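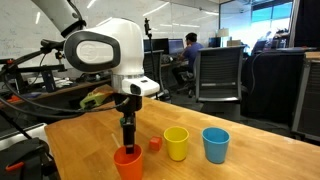
Arm over the orange cup, yellow and blue ones behind it.

Robot arm on the kitting line – what happens to the packers?

Posted by Troncoso, Oct 26, 2020

Small parts packer here, 6 years in. Company is bringing in an arm for sorting loose parts into cups and bins. Trials now, on the floor by February they say. 17 of us on the line. Manager says no layoffs, "roles will shift". Shift to what?? Anyone been thru this? Also do I ask for training now or wait till its official.

dusach_nights
Went thru it at a plant with 25 people on my shift. No one got fired the first year, but they quit replacing people who left. By the end it was 7 on nights. Work changed too – less packing, more clearing jams and refilling trays. Easier on the wrists. More boring, and you get blamed when the thing stops. Ask now. The first two who asked got the setup training and a pay bump, the rest of us got a one page handout. Get the pay part in writing.

Cletov
depends on the company. ours sat under a tarp for months lol

Lumitz
I do setup for these, so grain of salt. Cups and small parts look simple but somebody has to teach every pickup point, and redo it when the supplier changes a part. Packers are good at that, they know which peices stick together. Ask your manager three things: who restarts it after a stop, who is allowed to edit positions, and does the hourly target go up. If the target goes up and the crew goes down, talk to your rep before you sign any new job description.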